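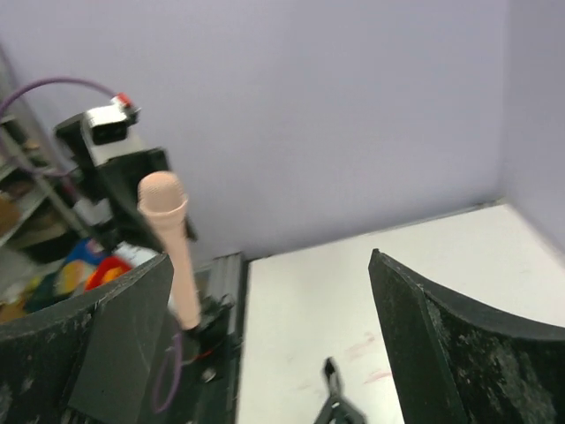
What does a student exchange between two business schools look like in its first week? At Natley College it looks like 5 visiting faculty members, a packed lecture room and a lot of conversations that ran well past lunch.

Campus News | International Partnerships

Monday, October 6, 2025
By Rhiannon Parry

Natley College has opened its fall term with guests from the Matard School of Business, who came to campus to sign a two-year exchange agreement and meet the students who will be first to use it. The signing took place in the library reading room, and people were standing along the back wall by the time it started.

Glenys James, dean of the business division at Natley, welcomed the group and signed on behalf of the college. Ekene Ekpo, who leads international programs at Matard, signed for the visitors. The two have been trading drafts since last year, and both looked delighted to put the pens down.

"We had a version of this that was only about student places," James told the room. "Then our teaching staff started asking when they could go too, and the whole thing got bigger and better."

Under the agreement, each school will send students for one semester at a time, with tuition paid at home and credits counted in full. Faculty can apply for shorter stays to teach a course together or work on joint research. The first students from Natley will leave in the spring, and Matard's first group will arrive here the following fall.

Interest has been terrific. The information session in September drew 127 students, easily the biggest turnout the international office has had for a single partner school. Extra chairs came over from the classroom next door, and a second session was added the same week for anyone who couldn't get in.
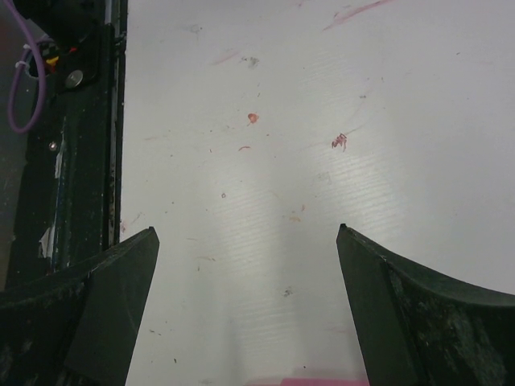

Applications are open to second- and third-year students in any business major, and to economics majors who have finished the introductory accounting course. There is no separate language test, as the exchange courses at both schools are taught in English. Students do need a letter from an adviser and a one-page statement on what they plan to study.

Seren Jenkins, a junior majoring in supply chain management, was one of the first to hand hers in. She spent part of Monday morning with the visiting faculty, going through the course list line by line. "I came in with one class I wanted to take and left with six," she said. "Now I have to work out how to fit them into a semester – and I'm so excited about the port logistics one."

The visitors also sat in on a session of the senior consulting class taught by Iestyn Parri. His students were presenting their plans for Nowakowski, a family bakery supply company that wants to reach smaller shops outside the city. The guests asked good, tough questions about delivery costs, and one team ended up redrawing its route plan on the whiteboard while everyone watched. Parri hopes to run the class jointly with Matard next year, with mixed teams working for one client in each country. 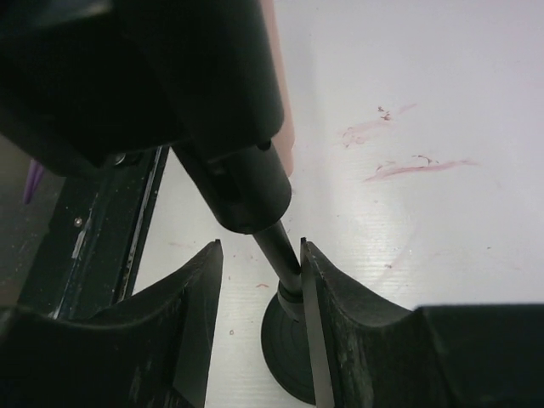
Money is often the sticking point for students thinking about a semester away, and the agreement comes with some welcome help. The Jelar Fund, which supports study abroad at the college, will offer travel grants to every student accepted in the first year. It will also cover the $100 housing deposit at Matard, and students who already receive need-based aid can ask for another $200 toward books and local transit.

Before heading home, the Matard group toured the new study floor, met with the career office and joined students for dinner in the dining hall. Ekpo said the warm welcome had made a long trip feel short, and promised the same to the Natley students who make the journey in the other direction. He has already offered to show them the best noodle place near his campus.

Students who want to apply for the spring semester should stop by the international office on the second floor of the student center. Walk-in advising is available every afternoon this month, and Jenkins will be there on Thursdays to talk with anyone who would like a student's view of the application.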